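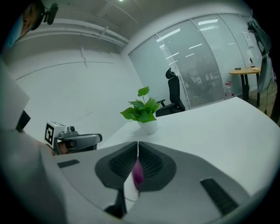

The Julska Tabletop Smoker, 2510 Series

If you have ever wanted real wood smoke on a weeknight and didn't feel like tending a fire for half the evening, meet the Julska! It's a compact stovetop and patio smoker made by Grorncombe, and we have been cooking on ours nearly nonstop (the neighbors have stopped asking and now just come over with plates).

The idea is simple. Wood chips go in the bottom pan, the drip tray sits over them, the rack goes on top, and the lid slides shut. Set it over a medium burner and you'll see the first wisps in a few minutes. Close it up the rest of the way and leave it alone. The lid on the 2510 fits much tighter than the old Garside lid did, so your kitchen fan can keep up just fine, and the handles fold flat for storage.

Fish and chicken thighs are what most people buy a smoker for, and they come out great. But vegetables are where this little box really won us over. Peppers, onions, corn, whole heads of garlic... and eggplant most of all. Prick the skin with a fork, smoke it whole until it slumps, then scoop out the inside and mash it with lemon, salt and plenty of olive oil. Areeba Bugti sent us her version with yogurt and green chili, and we've made it every week of June so far.
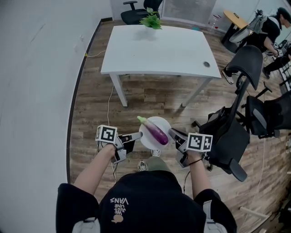 Glossy purple eggplant, stem cap still on.

Pick eggplants that feel heavy and have tight skin. Long ones can go in on the diagonal, and the really big ones should be cut in half and smoked cut side up.

What's in the box
Smoker base and sliding lid
Drip tray
Wire rack
2 folding handles
Starter bag of Nurby alder chips, 260 g

Details
Body: stainless steel
Works on: gas, electric coil, charcoal grill, camp stove
Not for: induction or glass cooktops
Oven safe to: 300°F with the lid on
Cleaning: rack and tray are dishwasher safe, wash the base by hand

The base will turn brown and gold after the first use. It's only color and we think it looks terrific, but a paste of baking soda will take most of it off.

From our customers
"Smoked tomatoes for pasta sauce. I may never go back." Leandro Lozano
"Wish the rack had one more height setting, but I love it. Used it on the camp stove all weekend and the trout was perfect." Itziar Miranda

Spare racks and trays are sold separately, and they fit the older Garside model too.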